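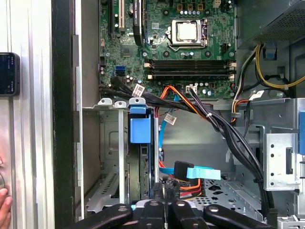

Andska Opens Computer Refurbishing Program to Four More Library Branches

Free desktops, repair benches and evening classes will be available at all sites by the end of May

GRORNURA - Andska, the nonprofit that collects and refurbishes used office computers, will extend its Second Desk program to 4 additional library branches this spring. Households without a working computer will be able to apply for a free desktop at any of the new sites, and residents who already own one can bring it in for basic repair at no charge.

The program has run out of a single workshop on Clorno Street since it started. Last year it gave away 359 desktop computers to families, job seekers and adult students in the Grornura area. With the new branches in place, Andska has set a target of 2,000 machines over the next three years.

"The demand was there from the first month and we could not keep up with it from one building," said Phyllis Ackroyd, executive director of Andska. "People were taking two buses to get to Clorno Street, and then two buses home with a tower in a shopping cart. Putting a bench in the branch libraries fixes that part of the problem."

The expansion is paid for by a grant from the Pavlović Family Fund, which will cover tools, shelving, storage drives, memory and the wages of two full-time technicians. The library system is providing the rooms and the electricity. Andska will continue to pay for transport and for the safe disposal of parts that cannot be used again.

How the program works

Most of the computers come from offices, clinics and schools that replace their equipment on a fixed schedule. Andska picks up donations of ten machines or more. Smaller donations can be dropped off at the Clorno Street workshop or, once the new sites open, at any participating branch during library hours.

Each donated machine is logged on arrival. Storage drives are taken out first and either wiped or shredded, depending on what the donor asks for, and the donor receives a signed certificate. The tower is then opened and cleaned, the power supply is tested, and the processor, memory slots and ports are checked. Memory is often missing from donated office machines, so the workshop keeps its own stock sorted by type.

Machines that pass are fitted with memory and a drive, loaded with a free operating system and an office suite, and left running overnight. A second technician repeats the tests the next morning before the computer is boxed with a monitor, keyboard, mouse and power cables. Machines that fail are stripped for parts. Cases and boards with no further use go to a licensed recycler.

"An office desktop that is eight or nine years old will still do homework, job applications and video calls if it has enough memory in it," said Valentin Renaud, workshop manager. "The usual faults are dull ones. A dead fan, a worn-out clock battery, a cable somebody knocked out of place. We see very few boards that are beyond use."

Who can apply

Any household in the library district may apply. Applicants need a library card and must state that they do not have a working desktop or laptop at home. There is no income test. Where there is a waiting list, priority goes to households with school-age children and to adults enrolled in a class or a job training course.

One computer is available per household. Each comes with a one-year repair promise: if a part fails, the owner can bring the tower back to any participating branch and it will be repaired or exchanged. Owners are asked not to discard or sell the machine in the first year, and to return it to Andska when they no longer want it.

Internet service is not part of the program. Branch staff can help applicants look up low-cost plans and fill out the forms.

Repair benches and classes

Each new site will have a repair bench staffed two evenings a week from 5:30 p.m. to 8 p.m. Residents can bring in desktops and laptops for cleaning, memory upgrades, drive replacement and software problems. Labor is free. New parts are charged at cost, and used parts are free when the workshop has them in stock. The benches will not take phones, tablets, printers or televisions.

The branches will also offer a course called Inside the Box, which teaches adults and teenagers age 14 and up how a desktop computer is put together. Students learn to name the main parts, fit memory and drives, replace a fan, and find out why a machine will not start. The course meets once a week for six weeks and is limited to eight people per group. No experience is needed, and tools are supplied.

Latifa Filali took the course at Clorno Street last year and will teach it at the East Branch.

"I had never opened a computer before and I was afraid of breaking it," Filali said. "The first evening they had us take one apart down to the case and put it back together. Mine did not start. I had left the processor power cable unplugged, and I have checked that cable first on every machine since then."

Registration for the first session opens when the branches do. There is a $40 deposit, returned to students who attend at least five of the six meetings. The deposit is waived for anyone who asks.

Participating branches

East Branch: applications, drop-off, repair bench, classes
Mill Road Branch: applications, drop-off, repair bench, classes
Harbor Branch: applications, drop-off, repair bench, classes
North Hill Branch: applications, drop-off, repair bench; classes to begin in the fall, when work on the meeting room is finished

The Clorno Street workshop will stay open on its current schedule. All testing and drive wiping will still be done there, and finished machines will be sent out to the branches by van.

Freya Sowerby, who manages branch services for the library district, said the public computers are in use from opening to closing at most locations, and that many patrons are doing work that does not fit into a one-hour session.

"We have students writing term papers in sixty-minute pieces," Sowerby said. "They save it, give up the seat, and sign up again at the end of the line. Those are the people we want to hear from first. If you know someone in that position, please tell them to come to the desk and ask for a form."

Donations needed

Andska is asking employers in the area to get in touch before they dispose of desktop equipment. The program can use desktop towers and small form factor PCs, flat-panel monitors 19 inches and larger, wired keyboards and mice, memory modules of any size, and power cables. Laptops are accepted if the charger is included. Tube monitors, servers and loose batteries are not accepted.

Donors do not need to remove drives or erase data before pickup. Equipment does not have to be in working order.

About Andska

Andska is a nonprofit organization based in Grornura. It collects used office computers, repairs them and gives them to households that do not have one. It also trains residents in computer repair and offers drive wiping and recycling to local employers.

Media contact

Poppy Marsden
Communications, Andska
Interviews and workshop visits can be arranged on request. Please allow two working days for a reply.

###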